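Skitix Bench Cell
Set-up and Operating Guide

Section 4: Preparing the work surface and gripper for trials with food and other crumbling items

4.1 Scope

This section applies to any bench cell fitted with the Leveo two-finger gripper and used to handle items that shed crumbs, powder or flakes. It covers the bench, the fingers and their pads, the force limits and the cleaning routine. It does not cover food intended for eating. Food handled in the cell is test material and must be treated as waste at the end of the session.

Read Section 2 (Safe access to the cell) before starting. Staff who have not signed the access sheet may watch from outside the marked area but may not load items.

4.2 Before you begin

You will need:
the bench mat, grid side up
a soft brush and a lidded waste tub
lint-free cloths and plain water
a hex key set
a spare pair of finger pads
the session sheet for the cell

CAUTION: Do not use compressed air on the bench at any time. Fine crumbs and flour are driven into the finger joints and into any open port on nearby equipment.

4.3 Setting out the bench

1. Put the arm in its parked position and press the stop button. Check that the status light shows amber.

2. Wipe the bench top with a damp cloth and dry it fully.

3. Lay the mat on the bench. The ruled edge is used to record start positions, so keep the numbers uncovered.

4. Press down each corner of the mat. If a corner lifts, replace the mat. Do not tape over the grid.

5. Check the padding and edge blocks around the bench. They must be firm when pushed by hand. Loose padding can be dragged into the path of the arm.

6. Place the items for the trial. Write the grid position of each one on the session sheet before the arm is released.

NOTE: The bench need not be square to the arm. The cell takes its bearings from the calibration routine in Section 3, which must be repeated whenever the bench or the mat is moved.

4.4 Fitting and checking the fingers

1. With the stop button still pressed, check each finger for cracks, paying most attention to the screw holes and the inner corners. Printed parts tend to fail there first.

2. Tighten the finger bolts by hand with the hex key until they are snug. Do not use a powered driver on printed parts.

3. Inspect the pads. A pad with tears, hard spots or trapped food must be changed. Change both pads together, even if only one is worn.

4. Release the stop button, select Jog and close the gripper slowly on the test block supplied. The pads should meet the block across their full face.

5. Open the gripper fully and return the arm to park.

CAUTION: Keep hands clear of the fingers whenever the stop button is released. The fingers hold their last force setting after a restart.

4.5 Force and speed limits

Force is set on the Grip page of the Minja controller as a plain number with no unit. The values below apply to the standard pads.

Bread, sponge cake and similar soft items: 40 or less
Boxed or rigid items: up to 800
Any item not listed: start at 40 and raise it in small steps

The controller will accept values up to 2000. Settings above 800 are for load testing without items on the bench and are locked by default. Do not unlock them for a handling trial. 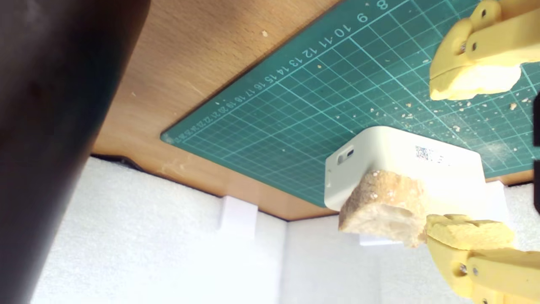

Where a soft item and a rigid item are on the mat together, the limit for the soft item applies to the whole trial. This holds even if the program is meant to touch only the rigid one. The same rule covers arm speed: select Slow on the Motion page and leave it there until the mat has been cleared.

A soft item may be brought up against a rigid one during a trial, but the rigid item must not be used as a stop to squeeze against. If the force reading climbs while the fingers are not moving, end the trial and enter the event as a stall.

4.6 Electrical items on the bench

Small housings, sensors and similar devices are often used as trial items. The following rules apply.

1. Disconnect the device from any supply and remove its battery if it has one that can be removed.

2. Where the trial allows, turn ports and slots away from the crumbling item. If they must stay exposed, record this on the session sheet.

3. Leave labels and printed codes in place. They are needed for the item register.

4. After the session, brush out each opening with the device held so that the opening faces down. Do not power the device until it has been inspected.

WARNING: Never use a damp cloth on a device that is still connected to a supply.

4.7 Cleaning during and after a session

Light crumbs on the mat are acceptable during a run. Stop and clean when any one of these applies:
crumbs hide the ruled numbers or the grid lines near the start position
crumbs or powder have built up on the face of a pad
the item slips twice in a row at the same force setting
the material on the bench is about to be changed

To clean:

1. Park the arm and press the stop button.

2. Remove the items. Put food waste straight into the lidded tub.

3. Brush the mat towards one side and collect the sweepings. Work away from the fingers.

4. Brush the pads, then wipe the fingers with a barely damp cloth. Let them dry before the next run.

5. Check the gap where the bench meets the padding. Crumbs gather there and attract pests if left overnight.

6. Sign the cleaning line on the session sheet.

NOTE: Powdery items such as flour leave a film that reduces grip well before it is easy to see. Wipe the pads at every item change, whatever their appearance.

4.8 Faults

Item tears or breaks up in the grip: lower the force setting and check the pads for hard spots. If the fault remains, use a fresh item – stale bread splits at settings that fresh bread will stand.

Fingers close unevenly: check the bolts (4.4, step 2), then repeat the gripper calibration.

Controller shows code 848: the finger position does not match the commanded position. Look for debris in the joint. Do not clear the code until the joint has been cleaned and moved through its full travel in Jog.

4.9 Records

Session sheets are kept at the Murnby workshop. Faults that damage a finger or a pad must be reported to Nassoro Bakilana before the cell is used again, with the damaged part kept in a labelled bag.

Section 4 revised 2022-05-25. Replaces the April issue. Changes: force limits for soft items (4.5), new rules for electrical items (4.6).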